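Right, a few people asked how we look after the arm, so here's a thread. Get a brew. It's mostly cloth and cables, I'm warning you now.

Ours is the red and black one. We call the whole setup Murnitz, after the place the first table came from, and the name stuck even though that table went in a skip in January.

First job every morning is power off, hand on the base, and a gentle wobble. You're feeling for any movement where the base meets its mounting. If there's a click, stop and get the hex keys. I've had one click in 311 sessions and it was a bolt I'd put in myself, so that was a nice quiet walk to the toolbox.

Then the joints. I go from the base up, one at a time, in slow mode, and listen. The elbow has always had a bit of a hum when it folds back over the table. It hummed on day one and it hums now. What I don't want is a hum that changes pitch halfway through the move.

Write the noises down, by the way! I kept them in my head for ages and then went on holiday. The person covering for me thought the elbow was dying and rang Istville at 15:00 to book an engineer. Very polite engineer. Long drive.

Next is the tabletop. Green cloth, pulled tight, clipped underneath. If it rucks up even slightly the small cups lean, and then the gripper closes on the rim at a funny angle and the cup shoots off across the tiles. I have fetched so many cups.

We tried plain white cloth before this and the glare was dreadful. Dark green is much kinder, though shiny plastic will still catch the light whatever you put under it. I've got a roll of the stuff from a market stall in Sowerby, 15 metres, and the man asked if I was doing a snooker table.

Dishes go down once the cloth's sorted. All plastic, all bright. I spread them over the whole table so the arm has to reach out for some and tuck right in for others – if it's going to complain about a joint, that's when you'll hear it.
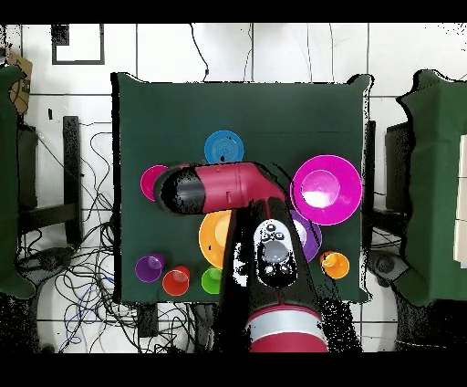
Arm folded over the table, dishes out.

Tucking in is the bit that shows up a bad zero, I find. Stretched out, everything can look fine. Fold the elbow over and ask for something close to the base, and a tiny error at the bottom turns into a gripper landing a finger's width off the plate.

If that happens I re-zero from the base up and run the same reach again, same dish, same spot. Don't move the dish to suit the arm. I've done it, I know it's tempting, and you'll pay for it the week after.

Gripper gets a wipe with a barely damp cloth. No sprays anywhere near the buttons. Then open, close, open, close, and watch that it shuts the same way each time.

Cables. I know. They live on the floor to the left and they are a mess, I'm not going to pretend otherwise. The Siko method (my name for it, after the cat) is to leave plenty of slack and never, ever pull one to see where it goes. Follow it with your fingers.

I do check the ends though. Every connector, pushed home and given a little tug. Our longest stoppage this year was 136 minutes and it was a plug that was nearly in.

Someone asked about covers. Old green cloth, same roll. Costs next to nothing and keeps the dust off.

Last thing before I let it run is the stop button. Press it mid-move, slow speed, every morning. Then reset and go. Takes seconds and I won't skip it for anybody.

Will do another thread on gripper pads if there's interest, I've got opinions on rubber.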